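Search this site Enter keywords Go

The Long Arms of Botthorpe

By the October that Zeeshan Awan finally got both arms to move in the same minute, the Botthorpe workshop had more or less stopped asking him when he would be finished. People were kind about it. They would come in for the band saw or the kiln, lean in at the door of the little back room, say something pleasant about how tall it all looked, and go off to do whatever they had come to do, and Zeeshan would say "Nearly there," in the voice of a man who has been saying it since spring.

The trouble had started with his aunt. Mehwish Arain had kept seeds all her life, first in envelopes, then in jam jars, and lately, since a cousin who worked in a laboratory had cleared out a cupboard, in little vials with caps on. She had 400 of them. She had a tomato called Bajwa that her own father had grown, and a squash with no name whatever, and a bean so old and so cranky that she only ever planted it on her birthday. And her hands, which had done all of this, had begun to shake. It wasn't much, she said, only a bit of weather in the fingers, but enough that a vial would go over, and then there would be an evening on her knees with a flashlight and a damp fingertip, and half the time she couldn't be sure what she'd picked up.

So Zeeshan, who fixed elevators for a living and had never in his life been able to hear about a problem without wanting to bolt something to it, said he would build her a sorter.

"One arm to hold and one to pour," he told her. "Like a person."

"I have a person," said Mehwish. "I have you. You could come on your evenings off."

But he was already drawing it on the back of her electric bill.

The drawing was easy, and the drawing was a lovely evening's work, with tea. What came after took him through two changes of season and a good deal of the money he had put aside for a roof. He found the arms through Maëlys Pruvost, who had run the workshop ever since it was a bakery and who knew every closing-down sale in three counties. He found the stand himself, and was proud of it, and bored everyone with it. Neville Garside helped him carry the table in, and then helped him carry it out again and take the legs off and carry it in properly, and afterward sat on an upturned crate breathing hard and said that in his day a man had sorted seeds with a spoon.

"In your day," said Maëlys, "you lost the seeds."

"We had a lot of birds," Neville agreed.

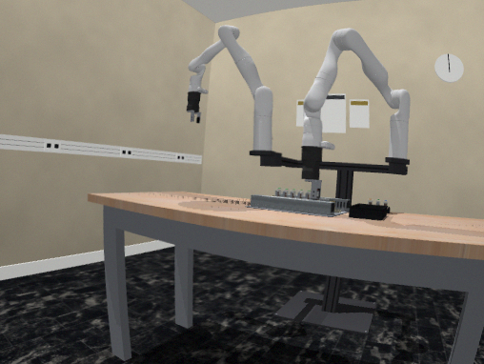 Zeeshan used to go in before his shift, when the rest of the building was dark and the radiators were still making up their minds. He liked it best then. He would switch everything on and stand with his hands in his pockets, listening to the hum, and he would talk to the arms a little, the way you talk to a horse you haven't ridden. He had named them by then, naturally. The left one was Cillano, after a singer his mother had loved, and the right one was Zomine, which was a word he had dreamed and couldn't account for. Cillano was steady and slow. Zomine had opinions. For 11 mornings running Zomine had gone up beautifully, come down beautifully, and then stopped over nothing at all, like somebody who has walked into a kitchen and forgotten what for.

"It's waiting," said Signe Eklund, who was 22 and taught the evening class in electronics and was, in Zeeshan's private opinion, the cleverest person he had ever met. She had come in early with her coat still on. "Look at your code. You've told it to wait until the other one's ready, and you've told the other one to wait until this one's ready. They're being polite."

He looked. It was true. There they were, the pair of them, each holding the door for the other, and they would have stood there until the building fell down.

He laughed so long that he had to go and lean on the wall, and then he changed a single line, and Signe took her coat off and pulled up a stool to watch.

Mehwish came that same afternoon. She had brought the old bean in her purse, wrapped in a handkerchief, and she would not hand it over until she had seen the machine try something less important — rice, she thought, or lentils. Neville was sent out for lentils. He came back with split peas, and there was some discussion.

"Well, go on, then," she said at last, and sat down in her good coat with the purse on her knees and both hands folded over it to keep them quiet.

Zeeshan pressed the key. Cillano went first this time, the way he'd been told to, and a moment later Zomine came down to meet him, and Mehwish leaned forward.

"Slower than me," she said.

"Yes, Auntie."

"Good," said Mehwish, and began undoing the knot in the handkerchief.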